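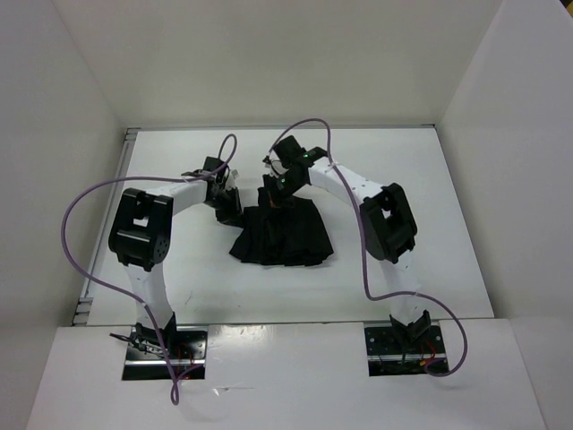
Report on the Visit to the Automation Open Day at Sandmont

Course: Introduction to Automated Systems, group report, February

1. Purpose of the visit

Our course requires one visit outside the school in the second half of the year, and a written report after it. Our group chose the open day of Zolevell in Sandmont. The company works with textile sorting, and for this reason it matched well with the topic we had in class, the handling of soft objects. We were 18 students and we traveled by bus. The visit started at 10 in the morning.

Before the visit each of us had to prepare one question. Mine was why clothes are still sorted mostly by hand when boxes and bottles are not. I was hoping to hear a short answer, but the answer took most of the morning.

2. Introduction by the company

First we had a talk in the meeting room. The speaker explained that the company has two lines of work. The older one is called Plattner and it is a normal conveyor system, which moves used clothes in bags from the delivery gate to the sorting tables. The newer one is called Rovier and it is still a research project. Its aim is that a pair of arms takes one garment from the table, opens it and lays it flat, so that a person or a camera can decide about its quality.

The speaker compared a garment with a cup. A cup has the same shape every time you pick it up. A garment has a different shape every time, and the part you want to hold can be hidden under another part. We had read the same thing in our textbook, but it was more clear to me after the talk.

3. The demonstration

The demonstration was in room 403. We were divided into two halves because the room is small, and each half stayed for 44 minutes. I was in the second half.

The work area is a white table with white walls on three sides. Two robot arms are mounted at the front, one on the left and one on the right, and both reach to the middle. At the end of each arm there is a black gripper with small fingers. The cables go outside the arms in big loops, and one student asked about this. The operator answered that the loops must be long enough for the full movement of the arm, and that a cable which is too short pulls on the gripper and spoils the position.

The garment for our group was black. I think this was a difficult choice. On a white table the outline is easy to find, but inside the outline the folds are hard to separate, even for the eye. The operator said that the color of the cloth has a strong effect on the results, and that dark clothes need more attempts.

After some time the operator let us follow the work on a monitor, from the view close to one gripper. I found this part the most useful of the day, because from the side of the room you do not notice how small the contact is. 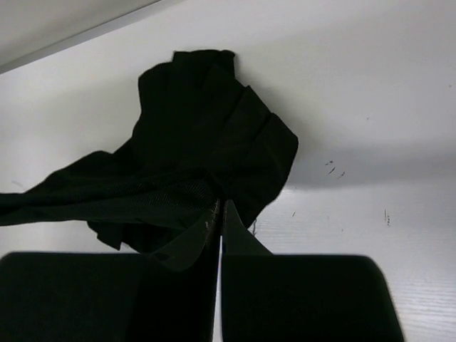 Figure 2. Close view of the gripper holding the black fabric between its two fingertips. A ribbed part of the knit can be seen just above them.

We learned that the place of the grip is important. If the fingers take only one layer, the garment can open when it is lifted. If they take several layers together, it stays in a bunch and must be put down again. Ribbed parts are often found at the cuff, the collar or the bottom, so they can help to guess which part of the garment is in the gripper. Loose threads were also discussed. A thread is not a problem for the grip, but it can confuse the software when it looks for the edge of the cloth.

4. Questions and answers

Our group asked about speed, safety and jobs. About speed, the operator said openly that a trained person is much faster at this moment. About safety, visitors must stay behind the line on the floor when the arms are powered, and there is a stop button on the desk. About jobs, the answer was that the first step should be to take over the opening of the garments, and the decision about quality should stay with people. Some students in my half were not satisfied with this answer and we continued to talk about it on the bus.

5. What I learned

Before the visit I believed that the main difficulty was in the motors and the mechanics. Now I think that it is more in knowing the state of the cloth. I also did not expect that so much time goes to small settings, for example how far the fingers close and at what height they stop above the table.

One weak point of the visit was the noise from the corridor, and from the back row it was hard to hear the operator. For the next group I would suggest to ask for the slides in advance. We received them only after we came home, and two pages about the gripper would have helped us to ask better questions.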